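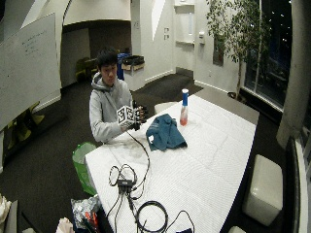 5 min read

The rules before the robot

When I began to write about automation, I expected that the standards people would be the boring ones. I was wrong. The most lively talk I had this year was with Naa Asamoah, who writes the working rules for a small research group called Pascu, and it was nearly all about cables, gloves and when to stop.

Pascu records how human hands move, so that robot hands can learn from them. A person puts on a sensor glove and holds an object, for instance a white cube printed with black square markers. The markers let a camera work out where the cube is and how it is turned. The glove reports what the fingers are doing. Put the two together and you have one recording, which the group calls a take.

It sounds simple, and for the first months Pascu treated it as simple. Then, in January, Asamoah went through 88 takes made by different people and found that 26 of them could not be used. The hardware was fine. One person had started with the hand open, another with the hand closed. Someone had put on the glove and not done the calibration again after a break. In several takes, the fingers covered the marker that the camera needed most.

“We had a rule for the robot arm, with many pages,” she told me. “For the person with the glove we had one line. It said to act naturally.”

The document that came from this is called Stulus, and it is now in its second version, dated 29 March 2022. It is short enough to read while the kettle boils. I have read it several times, and I think other groups could learn from it, also those who have no interest in cubes.

The first part is about the object. Every cube has its own number, and the printed faces must be clean and flat. A marker with a lifted corner is replaced before the next take, even if the software still reads it. The cube is held so that at least one full face stays open to the camera. New people find this difficult, as the natural grip is with the whole palm. Stulus asks them to practise for five minutes without recording.

The second part is about the glove. It must sit tight at the fingertips, and the person does the same set of hand shapes before each session: flat hand, fist, thumb to each finger in turn. If the glove comes off, the set is done again. There is no exception for short breaks. Asamoah says this is the rule people complain about most, and also the one that saved the most takes.

The third part is about cables, and here I learned something. A wired glove pulls a little on the wrist, and a pull on the wrist changes how a person moves. So Stulus says that the glove cable should run along the table with enough slack for a full reach, and that spare length should be coiled. It says also that the wearer must be able to get the hand out of the glove without help. That last line was borrowed from machine safety, where you always ask how a person gets free.

The fourth part is about people, and it is the part I like best. A wearer may stop at any moment and does not have to give a reason. Sessions have a fixed end. Evening sessions are allowed only if the wearer has asked for them. Each wearer is told in plain words what the recordings will be used for, and can ask to have them deleted.

Not everybody agrees with so much writing. At Broneseo, a company that builds grippers and has tested some of Pascu’s recordings, an engineer told me that too much order makes the data poor. Real hands are messy, he said, and a robot that has seen only tidy hands will fail in a real kitchen. Asamoah partly accepts this. The newest version lets the wearer choose the grip and the speed, and fixes only what the sensors need.

There is a larger question behind it. Industrial robots have had safety standards for a long time, but the work of teaching a robot by hand has few shared habits, and each group invents its own. Pascu has offered Stulus to Erno, an open collection that hopes to bring together 1000 hours of hand recordings from different groups. Without a common way of working, those hours will be hard to compare – one group’s “closed hand” is another group’s “resting hand”.

Erno has not decided yet. In the meantime Asamoah is writing version three, which will have a page on left-handed wearers. The first two versions did not mention them.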